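Workshop Tips: Gripper Upkeep on a Two-Arm Home Unit

Notes by Bence Vass, Orkance service bench. They apply to the Siltard parallel gripper, left or right, with the camera fitted at the wrist. Revised in July after the finger screws were changed.

Do the checks with the unit parked and both arms low. Soft goods such as pillows and upholstery shed lint, and lint is the usual cause of a slow finger.
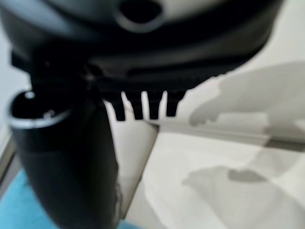
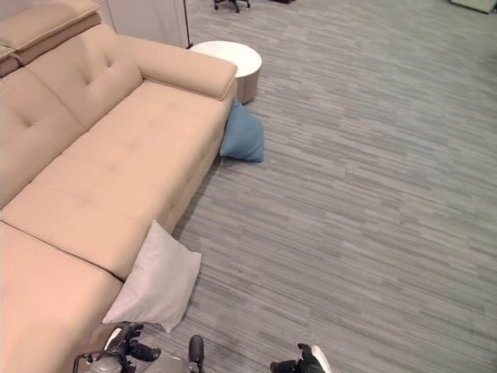 How often should the finger slides be cleaned on a machine that handles mostly fabric?

Every 52 operating hours, or sooner if the closing current climbs. On hard goods the interval can be doubled. The hour counter is on the second service page and does not reset by itself, so write the reading on the card.

Cleaning the slides
Cut arm power at the switch. The software stop holds the joints but leaves the finger motor live.
Open the fingers by hand to full travel. If they won't open fully, stop and look for thread wound on the shaft.
Brush outward with a dry nylon brush. Compressed air pushes lint back into the housing.
Wipe with a lint-free cloth and a little isopropyl alcohol. Let it dry before adding grease.
Use one thin film of Trelteo light grease per slide. If you can see a bead of it, take some off.

Finger screws
The old screws backed out after roughly 2000 cycles. The new ones carry a dry thread patch and are good for one installation only. Tighten them in two passes, alternating sides. Don't add liquid threadlocker; it wicks into the slide and sets there.

Wrist camera
Clean the lens with the fingers open, using a blower first and a cloth second. If the bracket has been moved at all, run the hand-eye calibration again. Dae-han Ryu keeps the target sheet in the top drawer. It must lie flat, and a sheet with a fold in it will pass the routine and still give a bad offset.

Cable slack
Turn the wrist slowly through its whole range and watch the cable at both ends. It should never go tight. Leave a loop about as wide as your thumb at the last clip. Replace any clip that has turned white at the bend.

Zeroing after service
Close the empty fingers, hold for a few seconds, then store the position. On our left gripper the encoder reads 3798 when closed. Yours will differ, so record it. A drift of more than 37 counts between services means a loose finger or dirt on the pads.

Spare pads come from Kang in pairs. Change both together, even if only one is worn. Sun-ja Um has the order form.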